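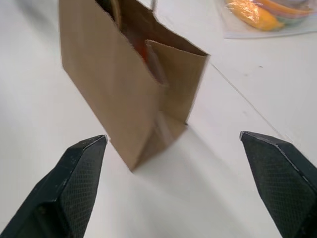

Mojtaba Kazemi would like it written down, before anything else, that he said in January we were ordering too much rye, and that he was told rye would "find its people," and that it has not found them.

So noted! That is how we started and I couldn't get a word in before it, so that is where the minutes start too.

Home Minutes Order Form Price Sheet Pickup Days Join Contact

Zutgate Buying Club, summer meeting, July 15, 2023, in the back room on Duangkaew Street. I was taking notes again because I was the one with a pen. If I got something you said wrong, write to me before the next order goes in and I'll fix it, but please don't write to me about tone, I've had two of those since the last set.

We got going at ten past ten. It was already hot and we had the door propped open, which meant we had the ice machine next door all morning – sorry to everybody who had to repeat themselves.

Last minutes

Approved, with one change. I had written that Octavio Daza offered to drive the truck. He offered to find out who could drive the truck. He was very nice about it. The change is made.

The spring order

It came in at 1,191 pounds altogether, and 861 pounds of that was flour. I read that out twice because people thought I'd mixed up the lines. We are a flour club with some beans attached, it seems. Everything got picked up except the rye (see above) and one sack of split peas, which went to the church pantry after we called the person who ordered it four times.

Octavio went through what sold well. Bread flour was gone in one pickup. The whole wheat went nearly as fast, and he thinks we could go up a little on it. Oats were fine. Black beans were fine. The short grain rice had a lot of broken grains in it and three households asked for something back, so we talked about that for longer than I expected. We ended up agreeing that the three households get a credit on the fall order, and that we send Kasico a polite note. I'm writing the note. I already have a first try at it and it is probably too polite, so somebody please look it over.

Back to the rye. Mojtaba's point, once we let him make all of it, was that we set the rye number by show of hands in a room where someone had just brought in a warm rye loaf with caraway, and that this is no way to run a price sheet. I have to say I was one of the hands. We're going to do the fall numbers on paper, at home, with the form, and whatever is on the form by the closing date is what gets ordered. No adding sacks at the meeting. We voted and it passed easily, with one person saying she would miss the bread.

What's left of the rye is being offered at half price until the end of summer. It keeps better cold. If you have room in a chest freezer, please talk to Mojtaba and make his week.

Money

We have $2,818 in the account. All of the spring invoice is paid. That's the most we've had sitting there since I joined, and as usual the minute I read it out people had ideas for it.

The ideas, in the order I heard them: a second scale, because the line at pickup backs up every single time at the scale; a deposit on a bigger order so we can get the next price break; new lids; giving some of it back. We spent a good while on the second scale. Octavio has been looking at used ones from a Tritex clearance list and says there are a couple that would do us fine, but he wants to see one in person before we pay, and I think that's right, after the thing with the hand truck. He'll go look and let us all know by email. The spending was approved as long as it stays under what we paid for the first scale.

The price break question got put off. It's a bigger decision than I think we were ready for, with half the group away at the lake. Kasico gives us 90 days to pay, so it isn't like we would have to have the cash up front, but a few people said they don't love the feeling of owing that much as a club, and I'm kind of with them. It'll be first on the list in the fall.

Giving some of it back had two fans and did not come to a vote.

Pickup day

OK, this was the long one.

The complaint is that pickup is advertised as nine to noon and if you come at eleven thirty you are treated like you've walked into somebody's kitchen at midnight. I'm quoting. The people who do the bagging said that by eleven thirty they have been on their feet since seven and the floor has been swept once already. Both things are true and I don't think anyone was really mad, but it had clearly been saved up.

We tried out a few ideas. Splitting the hours, so last names in the first half of the alphabet come early, went over badly with the married couples who have two last names. Starting later was no good for the people with kids' soccer. What we settled on is that pickup will be nine to eleven thirty, it will say eleven thirty on the form and on the door, and two people will stay until noon anyway without telling anyone about it. (Now I've put it in the minutes. Oh well. Please still come by eleven thirty.)

Also on pickup: bring your own containers. We said this last year and about every pickup since. Buckets with lids are best for flour, jars are fine for the small stuff, and please weigh them empty at home and write the weight on some tape. It takes you a minute in your kitchen and saves the whole line a lot of standing around. Mojtaba asked if we could start refusing to fill anything that hasn't been weighed. We talked him down to a sign.

The moths

I know. We have to talk about them though. A couple of members found pantry moths in July and naturally wondered if they came home with the flour. We had a fair look through the storage shelves last week and found no sign of them there, and the traps we hung up in May are clean. That doesn't prove much either way, and flour can bring them in from anywhere along the line. The advice from the group, which has a lot of sad experience in this area, is to put new flour in the freezer for a few days before it goes in the cupboard, and to throw out that old bag of birdseed. A surprising number of people in the room had an old bag of birdseed.

Nuts

Short one. Several people asked for almonds and walnuts on the fall form. The trouble is the price moves around so much that we can't print it in time, so you'd be signing up without knowing the cost. We'll put them on the form with a line where you write the most you're willing to pay per pound, and if it comes in over that, you don't get any. Octavio thinks this is going to be a mess to add up. I offered to do the adding up. I may be sorry.

New households

We have a waiting list again. Everybody likes the idea of letting people in and everybody also remembers last fall's pickup line. We agreed to take in new households after the second scale is here and not before, in the order they wrote to us. If you have promised your sister-in-law a spot, please go home and un-promise it for now.

Other stuff

The key to the back room is with Octavio through August. The gray cart squeaks; somebody has oil. The lentil soup recipe that went around by email left out the salt, so add some, I used a teaspoon and a half and it was good.

The blue bucket with no name on it is still on the shelf by the door, and it's still full of oats. Somebody paid for those oats.

To do before fall

Me: note to Kasico about the rice, new form with the nut lines, the sign about weighing containers.
Octavio: go see the scale, email everyone.
Mojtaba: rye.
Everybody: forms in by the closing date, which I'll send out once I have it from the supplier.

We wrapped up a little before noon and a few of us stayed to put the chairs back. Next meeting is in the fall, same room, and someone else can bring the pen.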